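Chapter 7
Paper on the Table: Magazines, Mail and Everything Flat

I put off writing this chapter longer than any other in the book. Drawers I can talk about all day, and closets too, but paper makes me want to go lie down. My own dining table spent most of one November under a layer of catalogs, school forms and magazines I was absolutely going to read (I read two of them). So if you've skipped ahead to this page because your table looks like mine did, welcome, pull up a chair!

By the time you finish the chapter you should be able to sort a mixed pile of flat items by how often they get used, pick a rack or holder that suits the pile, and set up a table so that the sorting goes quickly. You'll also meet a few words we'll lean on for the rest of the book: live paper, resting paper and dead paper. Live paper needs something from you this week. Resting paper is worth keeping but wants nothing. Dead paper you already know about.

Magazines are where I start my students, every single term. A magazine is stiff enough to handle and floppy enough to cause trouble, and it has a cover, so you can tell what you've got at a glance. Bills don't give you that. Neither do instruction booklets, which all look the same to me and which we'll get to in Section 7.4.
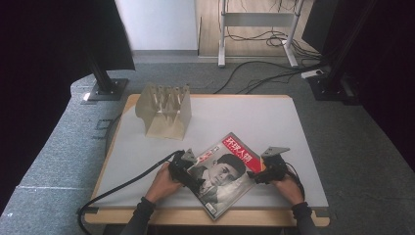
Home Organization Program, Department of Family and Consumer Studies

Look at how much clear tabletop there is around that one magazine. It has a beige holder for company, and that's plenty. When I first taught this unit I let people dump the whole box out and dig in, and the piles slid into each other and everybody got cross. Now I ask for one item on the table at a time, held by both sides, and a decision before the next one comes out of the box.

Holding it by both sides sounds fussy, I know. Try picking up a glossy issue by one corner, though, and watch the pages fan out and the inserts fall on your feet. Two edges, lift, move, set down. My colleague Eftychia Nikolaidis teaches it the same way, except she has her group stand up for it, and I've come around to standing too.

Then there's the holder itself. You'll see upright boxes, wall pockets, flat trays and sloped racks with slots along the top. I like a sloped shape for the desk, mostly out of habit. Boxes win for long runs of the same title, where you want the spines facing out. Whatever you choose, measure your tallest magazine first! I once bought a set of trays that were lovely in every way and a finger's width too short, and they now hold seed packets in my garage.

The biggest pile I've ever helped with belonged to Kosmas Sfakianakis, who had 651 magazines in a spare bedroom and could tell you where he'd bought nearly all of them. We kept 275. It took us several weekends, and he reread a fair number along the way, which I'd normally forbid, but he made very good coffee. We'll come back to his bedroom in Section 7.3, with the full floor plan and the labels he ended up using.

Before you go on, do the warm-up. You need a table, a box of mixed paper and one holder of any kind.

Warm-up 7A

Clear the table completely, including the fruit bowl.
Put the holder on the side of your weaker hand.
Take out one magazine, set it in front of you and say out loud whether it's live, resting or dead.
Put it in the holder, back on its shelf or in the recycling, and reach for the next.
Stop after twenty minutes, even if you're enjoying yourself.

Write down which items you hesitated over. Keep that list in the back of your notebook, we'll be using it in Section 7.1.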